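Why my hallway thermostat was wrong, and what I did about it

Posted 06/10/2026

The thermostat in our hallway has read high for as long as we have lived in the Urnbridge house. I ignored it for two winters by setting it above the temperature I wanted and treating the number as a label. That stopped working when the cooling season started, because the error does not stay the same from one season to the next. This post covers how I measured the error, where it came from, and which parts of the fix mattered.

The house first. Single story, slab foundation, one air handler in a closet at the north end, one return grille in the hallway ceiling. The thermostat is on an interior wall across from the return, at standard height. On paper that is a good location. No direct sun, no supply register blowing on it, no kitchen nearby.

I started with a reference. A thermostat cannot be checked against a single cheap thermometer, since you then have two unknown errors and one difference. I bought four stick-on digital sensors, put them all in a closed cooler with a folded towel, left them overnight and wrote down what each one said in the morning. Three agreed to within a few tenths of a degree. The fourth read low by a little over a degree and I took it out of service. What I needed was agreement between sensors, and for comparing one spot in a house to another that is enough. If you need absolute accuracy, use an ice bath and a probe that can stand getting wet.

Then I taped one sensor to the wall a hand's width to the left of the thermostat, put one on a shelf in the living room at the same height, and hung the last one from the return grille by a piece of string. I logged all three plus the thermostat display, by hand, in a notebook, whenever I walked past. Later I moved the readings to a spreadsheet. The spreadsheet added nothing.

The pattern was clear after the first weekend. The wall sensor and the living room sensor tracked each other. The thermostat display sat well above both. The gap shrank when the blower had been running for a while and grew when the system was idle. On warm afternoons it grew a lot.

A gap that changes like that rules out a simple calibration offset. Most thermostats let you enter a correction in the installer menu, and mine does, but a fixed correction only fixes a fixed error. If I had entered the afternoon number, the house would have been too warm at night.
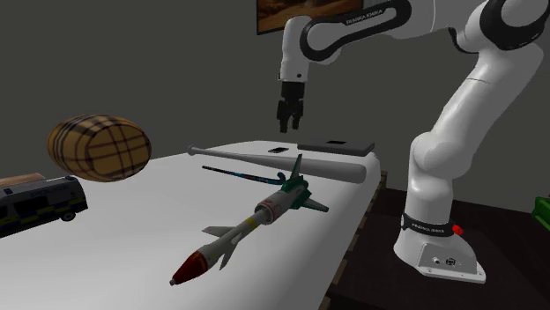 So the sensor inside the thermostat was being heated by something, and the something depended on time of day and on whether the blower was on. There are two usual suspects. One is self-heating from the thermostat's own electronics, mostly the display backlight and the radio. The other is air coming out of the wall through the hole the wires pass through.

Self-heating is easy to test. I turned the backlight to its lowest setting, turned off the wireless connection, and waited out an evening. The display dropped slightly and stayed there. Real, but small, and it did not vary with the time of day. I turned the wireless back on.

The wall hole took longer. I pulled the thermostat off its base plate and found an opening big enough to put my thumb in, with the cable coming through it and nothing else. I held a strip of tissue paper near the opening. With the blower off it leaned gently away from the wall. With the blower on it moved further, the same way. Air was coming out of the wall cavity in both cases, and the cavity was open at the top to the attic.

That accounts for the afternoons. The attic gets hot, and the cavity fills with attic air. The return grille pulls the hallway slightly below attic pressure when the blower runs, so more of that air comes through the hole. I had expected that to make the error worse with the blower on, and it did the opposite. My best explanation is that the blower also pulls room air across the face of the thermostat, and in our hallway that effect is the stronger one. I have not proved this. Closing the bedroom doors changes the balance, and I did not take enough readings with the doors closed to say by how much.

My neighbor Comfort Addo, who did commercial controls work before she retired, came over to look and asked whether I had checked the top plate. I had not. She pointed out that sealing the hole behind the thermostat only stops air from coming out at that point, and that the drywall itself would still be warm from behind. A thermostat is mounted flat against that drywall. She was right that both ends needed attention, and I would have stopped after one.

The work, in the order I did it:

Power off at the breaker, not just at the thermostat. I confirmed it with a meter across the R and C terminals.

Packed the hole behind the base plate with duct seal putty. Do not use expanding foam here. It pushes the cable around, it gets on the terminals, and you cannot pull a new wire through it later. Putty stays soft and comes out with a finger.

Went into the attic before breakfast, while it was tolerable, and found the top plate over the hallway wall. The thermostat cable went through a hole drilled much larger than needed. Next to it was a second hole with nothing in it, probably from an older cable. I sealed both with fire-rated caulk and put the insulation back over them. It had been pushed aside, likely by whoever ran the cable.

Remounted the thermostat on a thin foam gasket I cut from a sheet of pipe wrap. This was Comfort's suggestion as well. It puts a small break between the plate and the drywall.

After that I put the three sensors back where they had been and logged for another week. The night gap is now small and steady, and I took out what was left of it with the offset setting. The afternoon gap is still there but it is a fraction of what it was. The remaining part probably comes from the drywall, and the only real answer to that is more insulation over that end of the house. The tape measure says we are well short of what is recommended for this area, so that is a job for the fall.

Total spent on materials was under $40, not counting the sensors. Most of that was the fire-rated caulk, and I used very little of the tube.

A few notes for anyone doing the same thing. Let the readings settle after you touch anything, because a hand on the case is enough to throw off the sensor for several minutes. Take a picture of the terminals before you disconnect wires, even if you think you will remember. If your cable is old and stiff, leave slack on the room side before you pack the putty, or you will be digging it out again. I dug mine out once.

Next I want to log the supply registers at the south end, where the flow seems low. The duct out there has a flex section with a bend in it that I do not like.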